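Home | Rooms | Rates | FAQ | Contact

Print this page | E-mail this page

Fimley Guest House: Common Questions

What time is check-in?
Check-in starts at 2 in the afternoon. If you expect to arrive after dark, call ahead and we will leave the porch light on.

Is there a deposit?
Yes, $50 per room. It is returned when you hand in the key.

Can I bring extra bedding?
You can. Spare blankets are also kept in the hall closet on each floor. 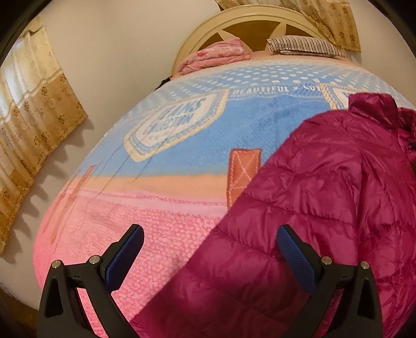 Bed with arched headboard and multicolored blanket.

How far is the bus stop?
The Manzano bus stops 1,000 feet from our gate. Take route 142 toward Dillari and get off at the post office.

Do you serve breakfast?
Coffee, toast and eggs from 7 a.m. Let us know about allergies the night before.

Are you open in December?
Yes, but the garden and the laundry room are closed that month.

Shares: 2 | Comments: 0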